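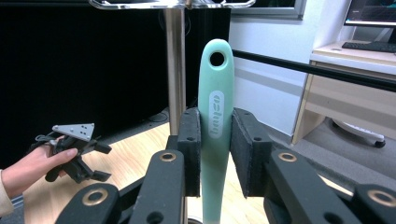

The coach from the station dropped us at the wrong gate, so my first view of the Flotthorpe humanitarian open day was the back of it: generators, a stack of folded chairs, and two men arguing over a cable drum. I had been meaning to visit for years. Friends who work on the protection of hospitals in war zones talk about Flotthorpe as the place where aid groups, equipment makers and lawyers end up in the same room. I went in hoping to hear them argue. Mostly I heard them agree.

The site is a former agricultural college. The training organisation that runs it teaches medical staff who are about to be sent to places where clinics get shelled, and once a year it opens the doors to the public, donors and the merely curious. Entry was free, lunch was not. The programme ran to four pages and had the word "resilience" on every one of them.

## The model clinic

The big attraction was the Sturkska, a hard-sided field clinic that unfolds from a shipping container. It was parked on what used to be the hockey pitch. A sign by the steps said it could see 300 patients a day, and I asked the man in the fleece where that had been done. He said the figure was "design capacity". I asked whether one had ever been used near a front line. He said several partners were very interested.

To be fair to the thing, it is nicely made. The floor doesn't bounce, the doors are wide enough for a stretcher and there is a sensible place to wash your hands. Two nurses in front of me opened every cupboard and seemed pleased. But the sales talk kept sliding from shelter to safety, as if they were the same. The walls are described in the leaflet as "protective". I asked what they protect against. Weather, it seems, and dust. Someone behind me asked about blast and was told that this was "outside the current scope", with a separate leaflet to follow.

I wouldn't mind if the rest of the day had dealt with the obvious problem, namely that clinics in these wars are often hit by people who know perfectly well what they are. A large emblem on the roof is a help if the pilot cares. The demonstration team spent a good while on how the emblem is fixed on and how well it stands up to sunlight. The question of whether staff might want to leave it off, as plenty of medics have chosen to do, got one sentence.

## The talk on sharing locations

Before lunch there was a session in the old library on giving clinic coordinates to the warring sides, so that nobody can claim a mistake. The speaker from the organisation's policy team was fluent and had good slides. She showed how a location is checked, passed on and logged, and how the log can be used later in an investigation. It all sounded orderly.

Then Araba Asamoah put her hand up. She had been listed as a panel member for the afternoon and was sitting in the third row with her coat on. She ran a surgical ward in a besieged town for two years, and she wanted to know who decides. Does the head of the hospital decide? Do the cleaners get a vote? Her own staff had split over it, she said, and some of them stopped coming to work once the address had been handed over. The speaker said consent was "central to the model". Asamoah asked to see it on the slide. It was not on the slide.

It was the best exchange of the day and it lasted perhaps as long as it takes to boil an egg. The chair then thanked everybody for a rich discussion and took us to the sandwiches.

## Lunch, and the Dramani stand

Lunch was £3 for a roll and a cup of tea, and I have no complaint about either. The stands were in the same hall, so you ate while people handed you things. I came away with a tote bag, a pen and a very small torch.

The stand I had come for belonged to Dramani, which makes software for recording attacks on health workers. A nurse or driver fills in a form on a phone, adds photographs, and the file is sealed so that a court can later be sure nobody has altered it. I like the idea. Evidence collected at the time is worth a great deal more than evidence gathered five years on from people who have moved country twice.

My doubts are about the person holding the phone. If she is stopped at a checkpoint with that app on it, what happens? The answer on the stand was that it can be disguised as a calculator. I asked what happens if the soldier does a sum. It does work as a calculator, they said, and they showed me, and it does. I asked how many people had been questioned or detained while using it, and was told they don't hold that information. A company that keeps careful records of everybody else's injuries ought to be keeping that one.

They also told me that 500 reports had been filed during the trial. I asked how many had been used in a case. None yet, which is no scandal, as courts are slow. But the banner above our heads said "Turning data into justice", in the present tense.

## The walk-through

After lunch came the exercise. Visitors were put into groups and led through a mock village called Dituvby, made out of the old stables, where students on the current course were treating pretend casualties. Our group was told to stay behind the rope and not to speak to anyone bleeding.

I expected to hate it and I didn't. The students were serious and plainly tired, and the instructor kept changing things on them. The power went. A relative began shouting. A man with a rifle (a member of the teaching staff, I think) walked in and demanded that his friend be seen first. A young doctor told him quietly that the friend would be seen when it was his turn, and could he please put the gun outside. He did put it outside. I wondered how often that works. The instructor must have wondered too, because he ran it again and the second time the man refused.

What followed was messy and nobody got it right, and the discussion afterwards was frank in a way the library session had not been. One student said she would simply have treated the friend first. Another said that would mean doing it for everyone with a gun from then on. They didn't settle it. I would happily have stayed for another hour, but visitors were moved along to see the laundry.

## The closing panel

The final session was called "What Next for Medical Neutrality?" and had too many people on it. Asamoah spoke last and was given the least time. She said she was weary of being asked to describe the worst day of her life to rooms that then broke for coffee. She also said that in her experience the thing that shut wards was less often a bomb than a law, or a rumour of one: doctors told they could lose their licence, or be arrested, for treating the wrong patient. No stand in the hall was selling anything for that.

The chair asked whether she would recommend the course to a colleague. She said yes, the trauma part, and that they should bring their own lunch.

## If you are thinking of going

Go for the stables. Get there early and take the second walk-through if they offer one, as the students have warmed up by then and the guides are less strict about the rope. The Sturkska can be skipped unless you buy clinics for a living. Sit near the front in the library, where the microphone doesn't reach properly.

I sent the organisers two questions afterwards, one on staff consent and one on whether any of their former students have faced charges for treating patients. I had a friendly reply to say they had been passed to the right team. The feedback form asked me to rate the parking.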